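2 min read

How do I get old varnish off a desk without wrecking the top?

Posted by Ehsan Lashari

Inherited a desk from my uncle, who believed in varnish the way other men believe in God. Two coats would have done. He kept going. The top is now sticky in summer and there's a coffee ring sealed in there like a fossil. I have a heat gun, a scraper and some 1318 opinions from my family. Where do I start?

Bello Dauda

Put the heat gun away. Brush on a gel stripper, cover it with plastic wrap, go have lunch. Scrape with the grain using a plastic scraper. You'll want a second round in the corners. Wipe down with mineral spirits and leave it overnight before you sand. 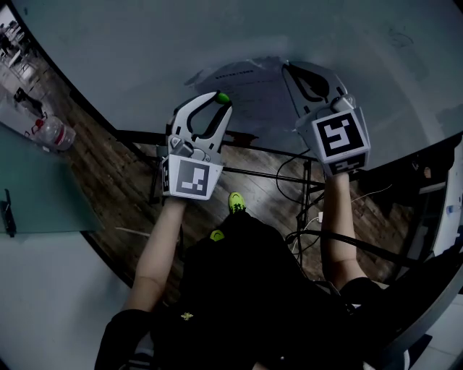
Do I need to sand if the stripper took everything off?

A light pass with 180 grit, then 220, evens out the color and gives the new finish something to hold.

If the top is veneer, go by hand and go easy. I sanded through one on a Tuesday night and now own a desk with a permanent placemat.

Ikechukwu Onuoha

Paint it.

Olanrewaju Yusuf

Don't paint it. Check the underside first, you may find bare wood there to compare. Also open a window. I didn't, and spent the evening explaining my feelings to a bookshelf.

Contact | © Zestita | Back to top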